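How to Keep Plastic Shopping Bags Under Control With One Wall Hook

If your house is anything like mine, there is a cupboard somewhere that coughs up plastic bags every time you open it. Mine got so bad last April that I finally sat down and sorted out a system, and I've stuck with it ever since, which is more than I can say for my label maker.

What you need

A wall hook, a short loop of black cord, a small round wastebasket, and one good-sized bag to act as the holder. I bought my hook at Vullham, but any hook will do as long as the packet says it can take 2 pounds.

Setting it up

Wipe the wall first and let it dry. Hold the hook up at a height you can reach without stretching (mine is 32 inches off the floor, and I'm short), mark the spot with a bit of tape, and put the hook just underneath. Leave it alone for 30 minutes before you hang anything from it. I know, I know, but go and have a cup of tea!

Next, gather the handles of your holder bag, knot the cord around them, and hang the whole thing up. The wastebasket goes on the floor directly below, so torn bags and old receipts can drop straight in.

A bag on its hook, with the basket underneath: 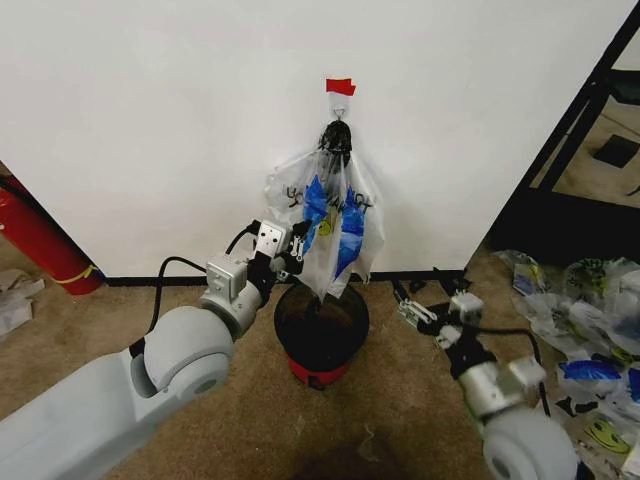
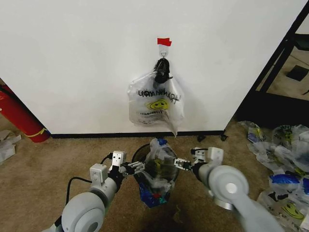 Now for the filling. Shake each bag out, smooth it flat against your leg, and push it down into the holder with your fingers. Don't pack it too tightly or you'll be wrestling with it when you want one in a hurry. Anything with a hole in it goes in the basket, and I try to be strict about that, although I do have a soft spot for the thick ones from Gondal and tend to keep them long past their best.

When the holder is full, stop saving bags for a while and use up what you have. Small ones line the bathroom bin very nicely.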